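3.2 포장재와 작업대 조건

본 절에서는 달걀 포장 작업에 쓰이는 펄프 몰드 난좌의 형태와 이를 올려놓는 작업대의 조건을 다룬다. 펄프 몰드는 물에 푼 종이 섬유를 성형틀에 흡착시켜 건조한 것으로, 표면이 거칠고 치수 편차가 플라스틱 용기보다 크다. 같은 틀에서 나온 난좌라도 건조 정도에 따라 칸의 깊이와 칸 사이 돌기의 높이가 조금씩 달라진다. 이 편차는 달걀이 칸 안에서 기우는 정도와 이웃한 달걀 사이의 간격에 영향을 준다.

난좌는 Zulach와 Budwood 두 공급처에서 구입하였다. 구입량은 모두 500장이며, 이 가운데 가장자리가 눌리거나 칸막이가 찢어진 것을 제외하고 400장을 시험에 사용하였다. 제외 기준은 육안 검사로 정하였고, 색상은 기준에 포함하지 않았다. 두 공급처의 제품은 칸의 배열이 같지만 돌기의 끝 모양이 다르다. Zulach 제품은 끝이 둥글고 Budwood 제품은 좁다.

달걀은 갈색란만을 사용하였다. 백색란을 함께 쓰면 껍데기의 얼룩이나 실금을 판정할 때 검사자마다 차이가 커졌기 때문이다. 달걀은 매일 오전에 냉장고에서 꺼내 실온에 두었다가 껍데기의 물기가 없는 것을 확인한 뒤 난좌에 담았다. 담는 방향은 뾰족한 끝이 아래로 가도록 통일하였다. 세척란과 비세척란은 구분하여 보관하였으며, 이 절의 결과는 모두 세척란에 대한 것이다.
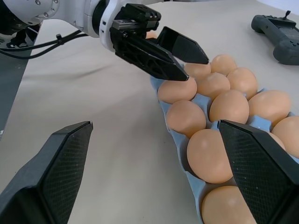
그림 4. 밝은 베이지색 작업대 위의 하늘색 펄프 몰드 난좌와 갈색란.

작업대 표면의 상태도 결과에 영향을 주었다. 예비 시험에서는 표면이 미끄러운 작업대를 사용하였는데, 달걀을 한쪽부터 꺼낼 때 난좌가 조금씩 돌아가는 현상이 반복되었다. 남은 달걀의 무게가 한쪽으로 쏠리면 반대쪽 모서리가 들리기도 하였다. 본 시험에서는 난좌를 작업대에 고정하지 않고, 꺼내는 순서만 바꾸어 이 현상을 관찰하였다. 고정 장치를 쓰면 난좌 바닥에 가해지는 힘이 실제 포장 작업과 달라진다고 보았다.

꺼내는 순서는 두 가지로 하였다. 첫째는 한쪽 끝 줄부터 차례로 비우는 방식이고, 둘째는 양 끝을 번갈아 비우는 방식이다. 첫째 방식에서는 절반가량을 비운 시점부터 난좌의 기울어짐이 나타났으며, 둘째 방식에서는 마지막 2개가 남을 때까지 뚜렷한 기울어짐이 없었다. 다만 둘째 방식은 손이 오가는 거리가 길어 한 판을 비우는 데 시간이 더 걸렸다.

칸 사이 돌기와 껍데기의 접촉 흔적은 157장의 난좌에서 확인되었다. 흔적은 대부분 돌기의 윗부분에 있었고, 섬유가 눌려 윤이 나거나 보풀이 일어난 형태였다. Budwood 제품에서는 보풀이, Zulach 제품에서는 눌림이 더 많았다. Morin은 앞선 보고에서 돌기의 높이를 주된 요인으로 보았으나, 본 시험에서는 높이가 비슷한 경우에도 끝 모양에 따라 흔적의 종류가 달랐다.

난좌의 재사용 횟수는 별도로 기록하였다. 재사용한 난좌는 칸 바닥이 눌려 달걀이 새 난좌에서보다 낮게 앉았고, 그만큼 옆면을 잡을 수 있는 여유가 줄었다. 이에 따른 파지 높이의 변화는 3.3절에서 다룬다.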